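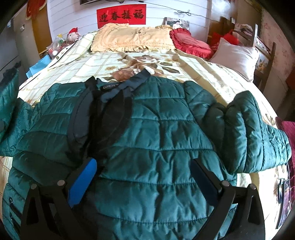

Fig. 1. Quilted jacket laid out on a bed.

How warm is "warm"? A student project report on winter bedding and coats
19/01/2018

I picked this topic because my room in Flenholm is freezing and I'd spent most of November doing my reading in a coat. My tutor wanted something to do with household textiles, so I thought I might as well find out why some things keep you warm and others just look as if they should!

The main idea is simple enough. It's the still air held between the fibres that slows the heat down, so a thick, fluffy filling usually beats a thin, flat one of the same weight. Stitching matters too, as every sewn line squashes the filling (more on that in section 3, which took me ages).

For the survey I put a sheet of questions up in the Petersen building and got 148 replies back, far more than I'd hoped for. I asked what people sleep under, how often they wash it and whether they wake up cold. Of those, 45 said they woke up cold at least once a week – and plenty of them had simply piled on more blankets without checking for draughts first. 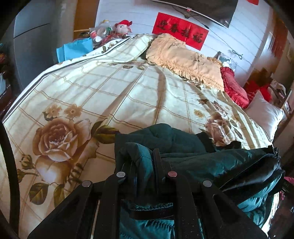
Pattern was the bit I hadn't planned to write about, but people kept bringing it up. I'd left a blank box at the bottom of the sheet for "anything else" and it filled up with opinions on stripes, checks and plain white. Florals got the strongest feelings by far. Big printed roses in browns and tans over a pale squared grid, like the ones on this bedspread, were called "cosy" by some and "my gran's spare room" by others, and I'm firmly with the cosy lot. None of it changes how warm you are, of course, but I do think it changes how warm you expect to be.

For the cooling test I filled a Flidico bottle with 600 ml of hot water, wrapped it in each fabric in turn and wrote down the temperature every five minutes. The Butimari fleece was a bit of a pain as it kept sliding off, so I had to do that one twice. The full readings are in the appendix, along with the survey sheet.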